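Lunch by Remote Control: Teaching an Arm to Stack a Burger
Final project report, submitted 12 March 2018

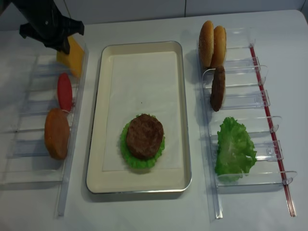 Print this page | E-mail this page
14 shares | 3 comments

1. What we set out to do

Our proposal, written in November in a burst of optimism, promised a robot arm that would learn to assemble a full burger after being shown how by a person. We pictured a confident machine and a small round of applause. What we have is an arm that will put lettuce down nicely and develops opinions when it reaches the cheese.

The project was done by two students, Lerato Steyn (operator, rack layout, most of the swearing) and me, Jucélia Godoy (recording, training, this report). Our supervisor asked that the report record what went wrong as well as what went right. We have taken this as permission.

The question was a narrow one. If a person drives the arm through a task over and over, how much does the quality of the driving matter to what the arm does later on its own? Most of the papers we read treat the human as a tap you turn on to get data. Having been the tap, we have doubts.

2. Equipment

The arm and the controller came from the department. The controller is a handheld unit called the Ostico, which passes the operator's hand movements to the arm with a short delay. The delay is small enough to ignore on paper and large enough to ruin your afternoon. Recording was done with Gurnska, the lab's logging package, which saves the joint positions, the gripper opening and the camera view together. It also saves your mistakes, with time stamps.

The food is toy food. We considered real food for one meeting, until someone asked who would be cleaning the gripper.

The ingredients stand on edge in slotted clear acrylic racks, one on each side of the tray where the burger gets built. Laying everything flat would have been easier to set up, but a jaw gripper is hopeless at lifting a thin slice off a flat table. Standing a slice up gives the fingers two faces to close on. Lerato worked this out after losing a long argument with a lettuce leaf.

Clear acrylic was a poor choice in hindsight. It looks tidy, but in the camera view the dividers fade into the white tabletop, and the operator ends up guessing where they are. The white paper in the tray was a late addition that made it easier for us to judge where a layer had landed.

3. Method

We tried two ways of showing the task.

3.1 By hand

In the first, the demonstrator takes hold of the arm and pushes it through the motion with the motors slack. This is pleasant for the first few minutes. You can feel when a finger touches a divider, and you stop before anything bends. The trouble is that your own arm and sleeve are in every recording, and a model trained on those views may well come to believe that a burger requires a cardigan. We kept 24 of these demonstrations and used them as a comparison only.

3.2 By remote control

In the second, the operator sits back from the table with the Ostico and watches both the arm and the screen. We recorded 90 demonstrations this way, with Lerato at the controls for most of them and me filling in when her wrist gave out. Each one covered a single burger, built from the bottom layer up, and the racks were refilled by hand before the next.

Before recording we agreed on house rules. Approach each slot from directly over it. Pause before closing the fingers. If you miss, back out and come in again, and leave the miss in the recording. We argued over the last rule for most of a day. I wanted clean data. Lerato's view was that an arm which has never seen a miss has no idea what to do after one, and she was right, which I have now put in writing as she requested.

4. Results

Pieces with some thickness went well. The patties are forgiving: grab them a bit high or a bit low and they still come up. The learned controller handled these much as a patient human would, only with less sighing.

Lettuce went better than expected. The leaf bends when squeezed, but it is wide, and being off-centre does not spoil the stack.

Cheese was the weak point. The arm would line up over the block, hover, drift to one side, come back and hover again. We first blamed the training. Then we went back through the recordings and found the same hover in nearly all of the demonstrations I had driven. I had been nervous about knocking the block over, so I dithered, and the arm had learned to dither with great accuracy. Retraining on Lerato's recordings alone cut most of it out.

The models trained from hand-guided demonstrations reached smoothly but let go too high, so layers tended to drop crooked. We think this is because a person guiding the arm watches the food and forgets about the gripper, though we did not test it properly.

5. Problems we would rather have avoided

Shadows. The lab lighting throws a shadow off the gripper, and we changed benches partway through without thinking about it. Models trained on one bench were noticeably worse on the other – a whole afternoon went into blaming the software for a lamp.

Fatigue. Driving gets sloppier the longer you sit there. We should have logged who was driving and for how long from the start, and we only began doing so near the end.

Rack position. Nothing held the racks to the table. A bumped rack stays bumped until someone notices.

6. If someone picks this up next

Tape the racks down. Use tinted dividers. Have each operator practise before any recording counts, and watch their own footage, however unpleasant. The recordings are on the lab drive in the folder named Rendatcombe, and the password is with the lab office.

We did not get to the sauce.

Comments (3)

Ngcobo: Good read. We had the same hovering with a peg task and spent weeks changing the network. Did you try trimming the pauses out of your recordings instead of dropping them?

Jucélia Godoy: Tried it on a handful. The arm then skipped the pause before closing as well and started clipping the dividers. Could be worth doing with more care than we had left by then.

tired_in_lab_b: so that's who moved the lamp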